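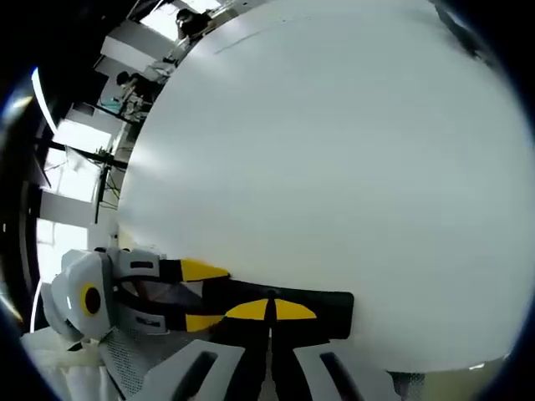
Gripper with yellow trim against a white curved surface.

Greltulex: a small dataset on who gets to use the classroom kit

README, last revised 24/01/2021
Maintained by Urmila Grewal

What is in here

Greltulex holds 306 lesson logs filled in by teachers at primary and secondary schools. Each log covers one lesson and records which devices were in the room, which of them got switched on, and whose hands were on them. We received 338 logs. The missing ones were blank, duplicated, or in one case a very good recipe for lentil soup, which has been kept elsewhere.

The question behind it was a plain one. Schools report how many devices they own, and the number tends to go up. We wanted to know how much of a lesson a pupil spends using one, as opposed to looking at the back of somebody who is.

Files

logs.csv — one row per lesson
devices.csv — one row per device per lesson, joined on lesson_id
codes.txt — the category list, with notes
old/ — the March version. Please don't use it. It is there because two people have already cited it.

Main columns in logs.csv

lesson_id: a number, in no meaningful order
phase: primary or secondary
subject: as the teacher wrote it, spelling tidied
minutes_hands_on: the teacher's estimate of pupil use, in minutes
shared_by: pupils per device, blank if the teacher gave up counting
went_wrong: free text, and easily the fullest column in the set

How the logs were collected

Teachers were given a paper form or an online one, and chose paper far more often than a project on educational technology would like. The online form was built in Erner, which timed out after some 30 minutes and threw away whatever had been typed. Several teachers met this feature more than once. Their remarks are in went_wrong, lightly edited.

Paper forms were typed up by hand and checked against the originals by a second person. Handwriting we couldn't agree on is marked [unclear]. 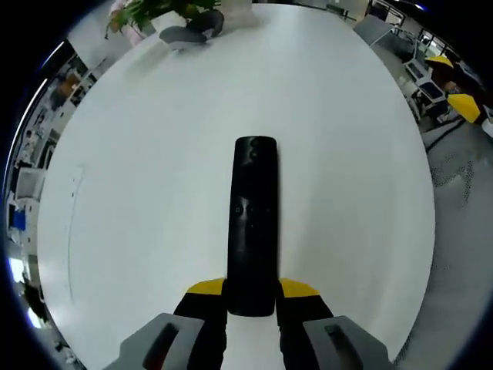 Coding the devices took longer than collecting them. Teachers name things the way everyone does, so the same projector turns up as "the projector", "the beamer", "Baidoo" (one school had named theirs) and "it". The worst arguments were over accessories. Take a remote control like the black one on the white round table: is it a device, part of a device, or a thing that lives in a drawer? We settled on accessory, code 7, unless a pupil was the one pressing the buttons, in which case it counts towards minutes_hands_on. Presenters, clickers and pointers follow the same rule.

Known problems

Minutes are estimates and love a round number.
Teachers who volunteered are probably keener than those who didn't, or crosser.
Secondary science is over-represented. Drama sent one log, and the device was a lamp.
Home use is not covered at all, so please don't draw conclusions about it from this.
The Nurkex import script reads blank cells in shared_by as zero, giving you lessons where each device was shared by no pupils. Set blanks to missing first.

Privacy

School names, teacher names and pupil names have been removed. If you spot one we missed, tell us before you tell anyone else.

Use

Free for teaching and research, with credit to Greltulex and the version date. Corrections go to Urmila, who would like a row number with them.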